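3.2 Station network and snowfall measurement

Daily observations were taken from the Rolirmont cooperative network, which covers the eastern foothills and the adjoining plain. The network reports new snow depth, total snow depth, liquid equivalent, and maximum and minimum air temperature once per day at local morning. After the screening described in Section 3.1, 19 stations remained, giving 3243 station-days with measurable new snow. Stations above the tree line were left out, as wind transport there dominates the daily change in depth.

New snow was measured on a white board set flush with the existing surface and cleared after each reading. Liquid equivalent was obtained by melting a core taken from the same board. Where the core and the gauge catch disagreed by more than 2 mm, the core value was kept and the gauge value was flagged. Flagged days cluster in the upslope storms of late winter, when gusty northeast flow reduces gauge catch at the exposed sites near Plesen. No wind correction was applied to the remaining gauge values. Published transfer functions were fitted to shielded gauges at level sites and gave unstable results on sloping ground.

Thin films and sheets tend to bend or fold under their own weight when held from one end (Figure 2). Board covers were therefore kept out of the measurement procedure, and boards were left open between readings.
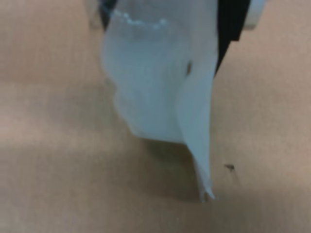

Figure 2. Thin, pale sheet of flexible material hanging from a gripper over a plain beige-tan surface.

Snow-to-liquid ratio was computed for each station-day as new snow depth divided by liquid equivalent. Days with a liquid equivalent below 2 mm were excluded from the ratio analysis, since rounding error in the depth reading becomes large relative to the total. Ratios were then grouped by storm type, using the flow direction at the mountaintop level and the surface pressure gradient between Antunes and Plesen. Storms lasting more than one observation day were assigned a single type according to the flow direction at the time of heaviest precipitation.

The fixed ratio of 10 to 1 is still used in the operational snowfall guidance for the area and serves as the baseline here. It was compared with two alternatives: a station mean calculated separately for each storm type, and a linear fit to the warmest temperature in the lowest part of the profile. Profile temperatures were taken from the Plusilach analysis, interpolated to each station without adjustment for local terrain. Cold-air pooling in the lower valleys is not resolved at that grid spacing, and the fit should be expected to perform poorly there under light winds.

Stations were withheld one at a time for verification. Errors were computed on the withheld station only and pooled by storm type. Storms with observations from fewer than two stations were dropped from the pooled scores but kept in the station means. December storms were scored separately, as the ground was often still warm enough to melt the first snow on the board.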